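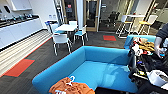
Skostari workshop notebook
13 December 2023
Iason Konstantinidis

Clothes day in the break area, so most of this entry is about hangers and cotton and very little of it is about the dye baths, for which I apologize to whoever opens the book looking for the mordant numbers. They're on the loose sheet tucked in at the back and I'll copy them in when my hands are less tired.

We moved the sorting up from the sewing room after breakfast. I'd been against it (I like having the big table under me) but the sewing room is full of the Bosia curtains and they can't be folded again without somebody crying, so up we went. The break area is a good room for the work, I have to admit. The sofa is the right height for laying a thing down flat and looking at it, and the L shape means two people can work off the same seat without knocking elbows. And against that blue you see every pulled thread! I held a tan jersey over it that I'd have sworn was perfectly sound, and there was a ladder down the side seam as clear as day. On the gray carpet I would have missed it. Worth remembering for the next lot, and maybe worth getting a length of strong blue cloth for the inspection table downstairs. I'll ask Brasari if they have anything in the remnants.

Where the pile got to. Everything that hadn't been looked at stayed heaped on the dark rack at the end of the sofa, and we pulled from the top. The mustard and tan things came up first, then patches of white and red, and the black pieces with the straps and zippers were down at the bottom where they always go. I do wish people would pack zippers closed. An open zipper in a heap catches on every knit it can reach, and I spent a silly amount of the morning on my knees easing one tooth at a time out of somebody's sleeve. If you are packing for us and you are reading this, please, zip it up, tie the straps in a loose bow, and I'll bring you a pastry.

The orange one with the white lettering is on its plastic hanger over the front of the sofa and should be left on it for now. I want to try the new cold wash on printed fabric and that orange is just the kind of color that tells you quickly when something is going wrong. Before it goes in: photograph the lettering close up, feel along the edges of the print for lifting, write down what you feel. I have started a line for it in the wash log and left the rest of the line blank.

A word about hangers while I'm here. The plastic ones are fine for sorting and fine for an evening. I wouldn't leave anything heavy on them for longer than that, they push little points into the shoulders, and once a knit has points it keeps them. The neckline is the other trouble. If you feed the hanger in from the top you stretch the rib every single time, and a stretched rib is the thing customers notice first. Lay the garment down, slide the hanger up from the hem, and turn the hook through at the end. It takes a moment longer and I know I go on about it.

Order of sorting, as we settled it today after trying it two other ways:

Wash first, look later: anything that smells of storage, anything white.
Look first: prints, knits, anything with a lining.
Hardware: zippers, buckles, straps. To my bench, whatever state they're in.
Rags: only after a second person has agreed. I have rescued too many good things from the rag bag to trust one pair of eyes, my own included.

The way that didn't work was sorting by color. It is so pleasant to do, and it looks wonderful when it's finished, and then you have a lovely pile of reds that all need completely different things and you start over. The other way that didn't work was sorting by owner's label, half of which had come off.

We did get interrupted. The kitchenette is right there along the wall, and of course people want their coffee, and of course people with coffee want to come over and see what we're doing. I don't mind it. One of the finishing people held up a jacket and told me how the facing had been put in, all of which was news to me and all of it correct as far as I can judge. But let us agree on one rule, which is that cups stay on the counter side, on the striped floor, and don't come across onto the carpet. I've nothing against coffee as a dye. I would like to choose when.

Sfakianakis rang in the middle of all this about the thread order. The cones come 18 to a box and the mixed box is no longer offered, so we either take a full box of the gray or do without until July. I said I'd think about it. Having thought about it, I believe we should take the gray, we go through it faster than anything and it doesn't spoil. The polyester is on the 3000 meter cones. The cotton will need to be asked about separately, as I forgot to, being on the phone with a sock in my other hand.

Needles: I went up to a size 9 for hand work on the heavier black things and it was a relief. The finer ones were bending at the strap ends, where the webbing is folded over on itself. Wax the thread. Use the thimble. I didn't, and I have a thumb to show for it.

Small notes to myself, in no order:

Lint roller for the sofa before we give the room back. The mustard one sheds terribly, a beautiful thing but it sheds.

Ask whether the rack can stay by the sofa overnight. I'd hate to carry that heap down the stairs only to carry it up again.

The blue bits in the pile want keeping together if they turn out to match each other. I have a feeling about them and no evidence.

Check the seat of the sofa for pins. Run a magnet along it, and down the back of the cushion too. I used pins for the hem markings this morning and I think I collected them all, but thinking so is how my uncle ended up at the clinic.

Bosia curtains. No change. I looked in on them at lunch and closed the door again.

For tomorrow: start from the black hardware end, while the light is good for it, and leave the whites for the afternoon. The wash log is on the windowsill in the sewing room with a pencil tied to it. Please leave the pencil tied to it.

Share 9
2 comments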